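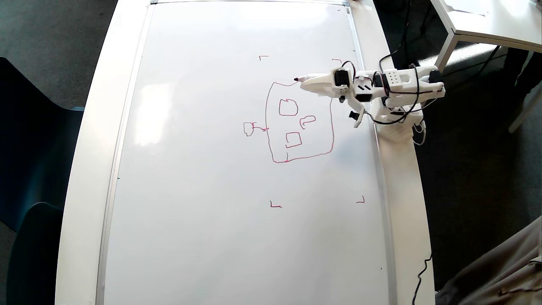
The lid's wrong, you know, my aunt was told across the counter, it never started life on that tureen and I wouldn't pay you for the pair of them. She had carried it all the way down from Muker on her knees, in the bus, wrapped in a bath towel and then in my uncle's old car blanket, and she was in no mood to hear about lids.

I was nineteen and supposed to be minding the shop. What I was really doing was dusting a case of snuff boxes very slowly so that I could listen. My employer had gone off to a sale and left his brother in charge, and his brother knew clocks and not a great deal else, but he had a way of tilting a thing to the window that made people believe him. He tilted the tureen. It was a big-bellied soup tureen, cream with a border of blue plums and leaves, and two handles shaped like twigs with the bark on. The lid had a plum on top for a knob. Even from the snuff boxes I could see that the blue on the lid was a shade greyer than the blue on the bowl, and that the leaves went round the other way.

"It has always been on there," said my aunt.

"It may have been on there a long while, madam. I'm only saying it didn't begin there."

She wrapped it up again, blanket over towel, and that was the end of the conversation. She didn't so much as nod to me on the way out, and I got the whole of it at supper instead, with the tureen sitting in the middle of the table full of leek and potato, steaming away quite happily under its wrong lid.

Now, the tureen was from Brultska. That was the one thing everybody in our family knew about it, and we all said the word with great confidence, though I don't believe any of us could have found the place on a map. My great-grandmother had been in service with a family who had bought a dinner service there on their travels, and when the household was broken up she was given the tureen in place of her last quarter's wages. There was always an argument over whether that had been generous of them. My uncle held that it was daylight robbery. My aunt held that you can't ladle soup out of wages, and she used it every Christmas and every birthday, and for a good many ordinary suppers as well when there was something she wanted to say and needed us all sitting down.

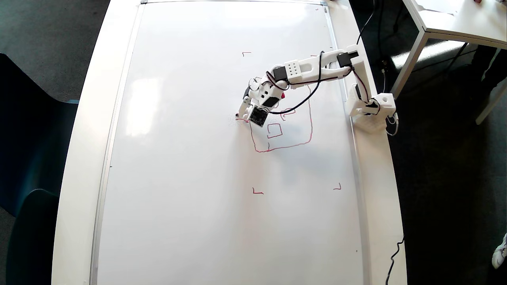 I left the shop the following spring and went to work for Vanags, the auction people, first in the packing room and then, when they found that I could tell one end of a sauceboat from the other, in the ceramics department, which was a cupboard with a good lamp. I loved that cupboard. I had been there 15 years before I handled another piece of Brultska, and it came in the way these things do, at the bottom of a tea chest, under a great many saucers and somebody's fish knives. I unrolled the newspaper and there was a plum looking up at me.

It was a lid. Only the lid, with no bowl to it anywhere in the chest, and I went right down to the straw. The blue was the warm, inky blue I had eaten my birthday soup beside since I was small enough to need a cushion, and the leaves went round the proper way. I sat on the packing room floor with it in my lap like a cat. I won't pretend I was calm about it!

There are rules about staff and lots, very sensible ones, and I kept to them. I told the head of the department, I put my interest down in the book, and somebody else wrote the catalogue entry, quite a dull one – "Brultska cover from a soup tureen, small chip to rim" – and it was put in the December sale between a Nilleo jelly mould and a box of odd cups. I left a bid with the clerk, which was more than I could afford, and then I went and stood in the corridor by the fire bucket, where you could hear the numbers but couldn't see the faces. A dealer wanted it, I suppose for the same reason I did, because somewhere he had a bowl. It went up and up in that comfortable jog that country sales have, and it came down to me at 220 pounds. For a lid, with a chip. I ate a great deal of toast that winter.

My aunt was past eighty by then and had moved her bed into the front room, where she could see who was going up to the chapel and what they had on. I took the lid up to her on the bus, on my knees, in a towel. It seemed the right way to do it. I had thought of all manner of things to say, and had rather a nice speech ready about the man with the window and how he'd been right after all and wouldn't she like to see the old thing put straight, and then I unwrapped it on the eiderdown and forgot the lot.

She put her glasses on. She ran her thumb round the rim until she found the chip, and she stopped there, and then she told me to fetch the tureen from the dresser.
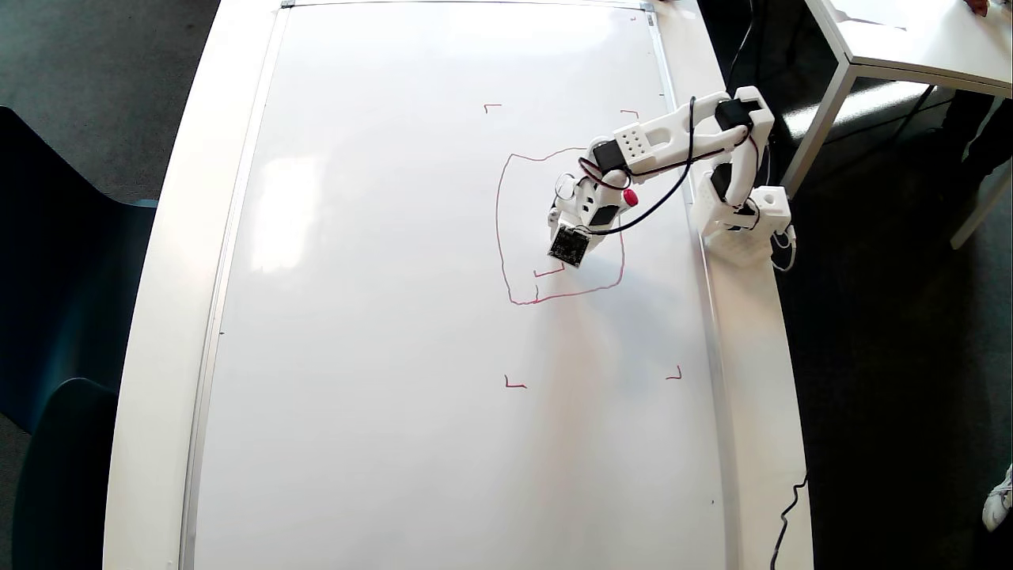
It fitted, of course. It sat down on the bowl with a small soft click that the other had never made, the other having always rocked a bit if you caught it with the ladle. The blues ran into each other and the leaves went all the way round, up one side of the rim and down the other, and I could see what the painter had been about, which I never had in all those years of soup. I thought it was the handsomest thing I'd ever seen in that house, and I said so.

My aunt agreed that it was very handsome. She looked at it for a good long time, with her hands folded. Then she asked where I had put the other one.

I'd put it on the windowsill, next to the geranium. She had me bring it back to her, the grey-blue one with its leaves going the wrong way, and she held it by its plum and told me something I had never heard before, and nor, I'm fairly sure, had my uncle. Her grandmother had been given the bowl with no lid at all. It had gone about bare, with a dinner plate on top to keep the heat in, until a young man who drove the carrier's cart heard about it and began looking. He looked at every sale and every farm auction between there and the coast for almost a year. He didn't know the first thing about china. He knew it was blue and it had a plum on it, and when he found one he walked up the lane with it inside his coat, and she married him at the back end.

"He thought it was a perfect match," my aunt said. "She never told him otherwise."

She lifted the new lid off, quite gently, and gave it to me, and she put the old one back. It rocked a little and settled.

I've both of them still, and the bowl as well now. The good lid lives in tissue in the bottom of the dresser, and I take it out when people from the trade come to see me, and they are always very complimentary. On my birthday I do leek and potato.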